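Section 4: Waking Up a Stored Car
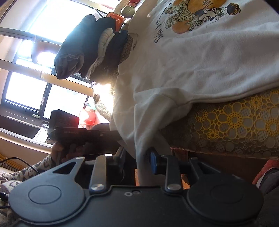

4.1 Before you start

Congratulations, your Thaler Roadster has made it through its winter rest! This section covers the first start after storage of a month or longer. If you parked the car in November and followed Section 3, you have already done the hard part, and what's left is a very pleasant morning in the garage. Leave yourself plenty of time and don't plan a drive straight afterward.

You will need:
Fresh premium fuel, at least two gallons
Engine oil, same grade as on the filler cap tag
A tire gauge and a pump
The starting handle from the tool roll under the passenger seat
Wheel chocks (two)
A clean lint-free rag

Note: Cars with chassis numbers below 200 have the early Andusska carburetor. Where the steps differ, the early version is given in brackets.

4.2 Fluids and battery

1. Chock both rear wheels and put the gear lever in neutral. Pull the hand brake on.

2. Pull the dipstick, wipe it, dip again. The oil should sit between the two notches. If it's over the top notch, sniff it. A gasoline smell means fuel has leaked down past the float and the oil must be changed before you go any further.

3. Fill the radiator with the coolant mix from Section 2 until it just covers the core. Leave the cap off for now.

4. Reconnect the battery, ground cable last. The Thaler is a positive-ground car, so the cable to the frame is the red one! Check the tag on the clamp if you're in any doubt.

CAUTION: Connecting the battery backward will ruin the Drernosow regulator at once. It can't be repaired at home.

5. Check the tires cold and set all four to the pressure on the door plate. Look over the sidewalls for cracks while you're down there, the inner ones too.

4.3 Turning the engine by hand

6. Make sure the ignition is OFF and the key is out of the dash.

7. Remove all the spark plugs and put a teaspoon of engine oil into each cylinder.

8. Slide the starting handle through the front apron until the dog engages. Keep your thumb on the same side of the handle as your fingers, and pull up, never push down.

9. Turn the engine slowly through 13 full turns. It should feel smooth and a little springy. You'll hear a soft wheeze from the plug holes, a lovely sound after all those quiet months.

CAUTION: If the engine won't turn, stop. Don't put a pipe on the handle and don't tow the car to free it. Go to Section 9, Stuck Engines.

10. Refit the plugs finger-tight, then a quarter turn with the wrench. Put the handle back in the tool roll.

4.4 First start

11. Open the garage door all the way, and any windows as well.

12. Turn the fuel tap to MAIN. Wait one minute and check under the carburetor for drips. [Early cars: press the tickler on the float bowl until fuel just shows.]

13. Choke fully out, throttle lever one third up, spark lever fully retarded.

14. Ignition on, clutch down, press the starter for no more than five seconds at a time. Rest it between tries.

15. As soon as she fires, advance the spark to the middle mark and watch the oil gauge. The needle must lift within ten seconds. Switch off if it doesn't.

16. Ease the choke in bit by bit as the engine settles. A little blue smoke is fine, it's the oil from step 7 burning off.

17. Top up the radiator, fit the cap, and let the engine run until the gauge reads normal.

Note: A light tick from the valve gear in the first few minutes is common on cars that use the Prastus rocker kit, part 2459. If it's still there when the engine is warm, check the clearances as shown in Section 6.

18. Switch off, wait ten minutes, and check the oil again.

Continue with Section 5, Brakes, before you take the car on the road.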